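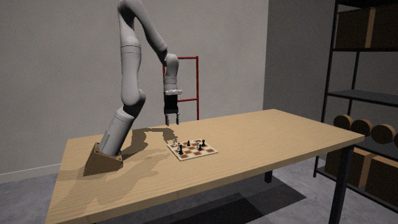 Vérifier la date de naissance et la « fortune estimée » d'une présentatrice de télévision locale

lectrice_du_soir
7 août 2025

Bonjour à tous. Je tiens depuis peu les pages biographiques d'un petit site consacré aux gens de télévision et de radio de la région de Gidville. Je bloque sur la fiche d'une présentatrice qui a animé une émission de variétés pendant 7 ans sur la chaîne Trudau, avant de passer à la production.

Trois sites donnent sur elle trois dates de naissance différentes. Deux d'entre eux annoncent aussi une fortune estimée à 600 000 dollars, sans dire d'où vient la somme. L'un la dit mariée, un autre divorcée, et le troisième n'en parle pas. Je n'ai trouvé aucun entretien où elle aborde ces sujets elle-même.

Que faut-il garder dans la fiche ? Est-ce que je peux écrire « née vers 1988 » en attendant mieux ? Et que faire de la fortune, que les lecteurs réclament souvent dans les commentaires ? Merci d'avance.

moulin88

Bonjour. J'ai rédigé des notices de ce genre pour l'annuaire Sarpong, et le problème revient sur presque toutes les personnes un peu connues mais pas assez pour avoir une biographie publiée.

Les trois sites que vous citez se recopient sans doute entre eux, avec des erreurs de saisie en chemin. Pour le savoir, prenez une phrase un peu particulière de l'un des textes et cherchez-la entre guillemets. Si elle ressort ailleurs presque à l'identique, vous avez une seule source au lieu de trois, et elle ne vaut pas grand-chose tant qu'elle ne cite rien.

Pour la date de naissance, je n'écris rien si je n'ai pas au moins un entretien, un dossier de presse ou un document signé par l'employeur. « Née vers 1988 » est acceptable si vous pouvez expliquer le calcul, par exemple un article daté qui donne son âge à ce moment-là. Dans ce cas, mettez l'article en note. Un article qui lui donne 36 ans laisse toujours deux années de naissance possibles, selon que l'anniversaire est passé ou non, et il faut indiquer les deux.

Pour la fortune, je supprime. Ces sommes sont le plus souvent calculées à partir d'un salaire moyen supposé, multiplié par un nombre d'années. Elles ne tiennent compte ni des impôts, ni des dettes, ni des périodes sans contrat. 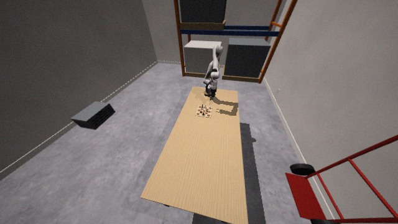

Peut-on citer le nom du conjoint s'il n'est pas lui-même une personnalité publique ?

Seulement si la présentatrice l'a nommé elle-même dans un entretien ou une annonce publique. Sinon, on laisse la rubrique vide, et on ne met ni « célibataire » ni « mariée » par déduction. Une photo prise à un gala ne prouve rien sur la situation de quelqu'un.

Même règle pour les enfants, en plus strict : pas de prénom ni d'école, même si l'information circule ailleurs.

tac_au_tac

Tout le monde met la fortune, mettez-la aussi avec « selon certaines sources » et passez à autre chose. Les gens viennent pour ça.

nord_erkley

Je ne suis pas d'accord avec la réponse précédente — « selon certaines sources » ne protège de rien si on est incapable de dire lesquelles. Une personne qui s'estime lésée peut demander le retrait, et sur notre site c'est arrivé deux fois.

Voici l'ordre que je suis pour une fiche douteuse :

1. Écrire au service de presse de la chaîne. Trudau a une adresse pour cela en bas de sa page d'accueil. Poser une question courte et précise : année d'arrivée à l'antenne, titre exact des émissions, date de naissance si elle est publique. Ils répondent souvent sur les deux premiers points et pas sur le troisième.

2. Chercher dans les archives du journal local. À la bibliothèque d'Erkley, on peut consulter les anciens numéros sur place. Les portraits de rentrée télé sont en général publiés fin août et donnent souvent l'âge et les études.

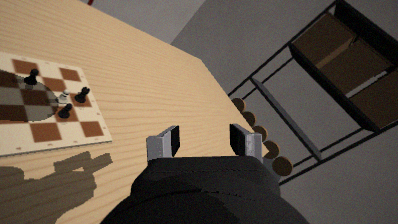
3. Écrire la fiche avec ce qui reste, même si elle est courte. Une phrase comme « Nous n'avons pas d'information vérifiée sur sa date de naissance » convient très bien. Ajouter la date de la dernière vérification.

4. Garder les réponses reçues dans un dossier à part. Si un lecteur conteste la fiche dans deux ans, vous saurez sur quoi vous vous étiez appuyée.

Pour les commentaires, nous avons un message fixe qui dit que le site ne publie pas d'estimation de patrimoine. Les demandes continuent mais on n'y répond plus une par une.

lectrice_du_soir

Merci pour vos réponses. J'ai retiré la fortune et la situation familiale. La même phrase se retrouve bien sur les trois sites, avec la même faute d'accord. J'ai écrit à la chaîne ce matin et je laisse la date de naissance vide en attendant.

Contact | Mentions légales | © Entraide Gidville, tous droits réservés | Retour en haut de page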